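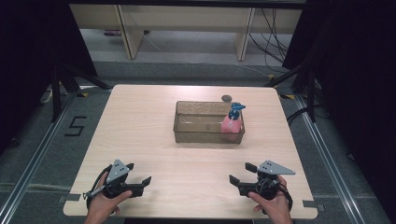
A pump bottle in a clear tray, with plenty of room left for company.

The Tray That Saved My Bathroom Counter

I own a lot of bottles. Hand soap, lotion for hands, lotion for everything else, the face wash I like and the face wash I bought when they were out of the face wash I like. For years they lived wherever I last put them down, which meant the edge of the sink, the top of the toilet tank and one memorable winter on the bedroom radiator. Then last October I bought a plain plastic tray for a few dollars, put two pumps and a jar on it, and stood in the doorway admiring the result as if I'd retiled the room.

I've been a tray person ever since, and I would like to recruit you.

The idea could hardly be simpler. You take the things you use every day and you give them a shallow box to stand in. The bottles are the same bottles. The counter is the same counter. But a soap, a lotion and a hairbrush scattered along a shelf look like something you forgot to put away, and the same three inside a rim look like you meant it! Hotels have known this forever. So has my grandmother, who kept her perfume on a mirrored tray on the dresser and would move the whole lot in one go when she wanted to dust.

That last part is the real joy of it. Before the tray, wiping down the counter meant lifting each bottle, wiping under it, finding a dry spot for it and going back for the next one. I did it about as often as you'd expect. Now I pick up one thing, swipe, and put one thing down. It takes maybe 20 seconds, and I do it most mornings while the shower warms up.

Go clear if you can

I've tried wood, wicker, enamel and a slab of marble that weighed as much as a cat. Wood is gorgeous on a dresser but gets a dark ring under a soap pump unless you're fussier than I am. Wicker traps crumbs of dried lotion and never lets them go. Enamel is lovely, a bit noisy. Marble I gave to my sister.

The one I keep coming back to is see-through plastic with a slight brown tint, like weak tea. The tint does two nice things. It warms up a white bathroom, and it takes the hospital look off the plastic. Because the color of the counter comes through the sides, the tray doesn't chop the surface in half the way a solid one does. On a pale wood table it practically melts in, and what you notice is the bottle standing in it. A pink bottle with a blue pump on top, say, which is the kind of color pairing I used to hide in a cabinet and now leave out on purpose. Against all that beige it's cheerful, like a beach ball.

The Nudora range is where I found my favorite. They make a long shallow one that fits between my faucet and the wall with a finger's width to spare, and the corners are soft enough that I don't scrape my knuckles. Ladefoged does a similar shape with a lower rim, better for makeup, worse for anything tall that might get knocked by an elbow.

Measure first, and measure the bottle too

Everybody measures the shelf. I certainly did. What I forgot was the pump. A pump bottle is widest at the top, where the nozzle sticks out, and if you push the bottle into a corner with the nozzle facing the wall you'll be turning it around every single time you wash your hands. I like mine at one end of the tray with the nozzle pointing out toward the short side, so my palm slides in under it and the stray drops mostly fall close to home. Left-handers, try the opposite end. Do a few pretend pumps before you commit. You'll feel silly for a moment and then you'll have it right.

Height matters as well. A rim of an inch or so will hold a tall bottle steady when the tray is carried. Much higher and you can't see or grab the small stuff, and small stuff is half the point. Hair ties, a ring you take off to do dishes, the little cap from something whose bottle is long gone. These used to gather beside my tray instead of in it, until I put a tiny saucer at the empty end and told the household that loose things go there. Compliance is running at something like nearly 70 percent, and I'll take it.

Leave some of it empty

I got this wrong for a good six months. Because the tray had room for seven or eight things, I put seven or eight things in it, and it turned into a drawer without a front. Now I stop at 2 bottles and the saucer. The bare stretch in the middle looks calm, and there's a place to set down my glasses.

If you're staring at a crowded counter and don't know where to begin, take everything off it and put it on a bed or the kitchen table. Then only bring back what you reach for over the next couple of days. I did this with my own collection and was amazed how few of them made the trip. The rest went into a lidded bin from Trusberg under the sink, where they're perfectly happy and I can refill from them.

Beyond the bathroom

Once you start, it spreads. I have one by the kitchen sink with dish soap and a scrubber. There's one just inside the front door with sunscreen and hand cream, and I've gone through more sunscreen since it arrived than in the whole of the year before. My neighbor keeps a pair of them on the changing table, wipes on one side and creams on the other, and says she could find everything in pitch dark. On my desk a Plenenell letter tray, which was never meant for anything but paper, holds lotion, lip balm and a stapler.

Care is as easy as it gets. Warm water, a drop of dish soap, a soft cloth. Skip the scouring pad, since clear plastic shows every scratch, and dry it with a towel if your water is hard or you'll get spots. Lift the bottles out while you're at it and wipe their bottoms, where the goo collects. If a label has gone soggy and gray, peel it off completely! Many pump bottles are far prettier bare, and you know which one's the soap.

My original tray is still in service, a bit cloudy at one end where the pump stands. I bought its replacement in the spring and couldn't bring myself to retire the first one, so it moved to the laundry shelf, where it holds stain remover and an ever-growing population of single socks.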